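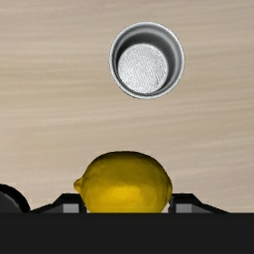

Can a robot do any household chore start to finish yet without somebody babysitting it?

Floors and lawns, pretty much, and after that it gets thin fast. Anything where the objects change from day to day still wants a person nearby.

Thread: Machines doing chores — are we there yet?

benchgrinder_al
I'll start since I typed up the question and answer at the top. I run a small packing line (sauces, jars, that kind of thing) and every January my brother-in-law sends me a pile of links about how I won't need a crew by summer. We looked at a Medrano arm last year. Great at putting the same jar in the same hole. Then the supplier changed the jar and we lost two days. My crew noticed the new jar, said "huh," and kept going.

padma_r
Two days for a jar change sounds like a bad integrator, sorry. We have a Skernov cell at work that sees three different part shapes mixed in one bin and it mostly copes. It does stop and beep at us, I'll give you that. Last week I logged 158 picks before lunch and had to walk over 11 times. I still got my own work done in between, and a year ago I couldn't have.

benchgrinder_al
11 walks before lunch is a lot of walking, Padma!

padma_r
It's a short walk.

tuckerboxx
You two are talking shop floor, where somebody at least bolted the table down. My kitchen is the hard version. The counter is never the same twice, my kids leave stuff on the burners, and half of what I pick up is squishy or slippery. I'd trust a machine with a dishwasher rack before I'd trust it with a stove.

oldpaintcan
Agree on the stove. I had a Grumo countertop cooker for a while, the kind that stirs for you. It stirred fine. I still did all the chopping, all the peeling, and then I had one more big pot to wash — so what chore did it take off me exactly? Stirring was the part I liked.

padma_r
But that's a stirring machine. An arm with a general gripper is a different animal. A lot of the practice for those gets done in simulation now, with ordinary kitchen stuff on a table, and you can run it all night without breaking a dish. Like this:

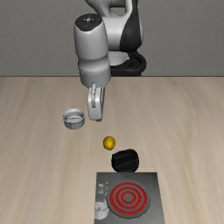 Simulated tabletop with the arm, a metal cup, a lemon and the stove.

tuckerboxx
OK but there's so much bare table in there. Put a cereal box, yesterday's mail and a wet sponge on it and then call me. Also the burner is glowing, so my stove comment stands.

padma_r
Fair on the clutter. I'd still say start simple. You don't teach a kid to cook during Thanksgiving dinner.

gus_in_the_garage
I'm in the middle on this. Lemons are a decent test, if you ask me. They roll, they're not quite round, and no two are the same size. If a machine could grab 50 of them in a row out of my actual fruit bowl, I'd be impressed. I'd want 80 before I paid for it though, and I'd want it to be quiet.

oldpaintcan
What would you even do with 80 lemons

gus_in_the_garage
Marmalade. Don't change the subject.

benchgrinder_al
For me it's about recovery. My newest hire drops things too, but then he picks them up, wipes the floor and tells me. The Medrano dropped a jar and went right on placing air into the next box. Has anyone tried the Grarkov stuff? The sales guy says it checks its own grip after every pick.

padma_r
We had a Grarkov demo unit. It does check, and it's slow because of it. I'd take slow. You might not, with your volumes.

benchgrinder_al
Yeah, slow is going to be a problem in tomato season. I'll ask him for a run with my own jars, both kinds, and post how it goes.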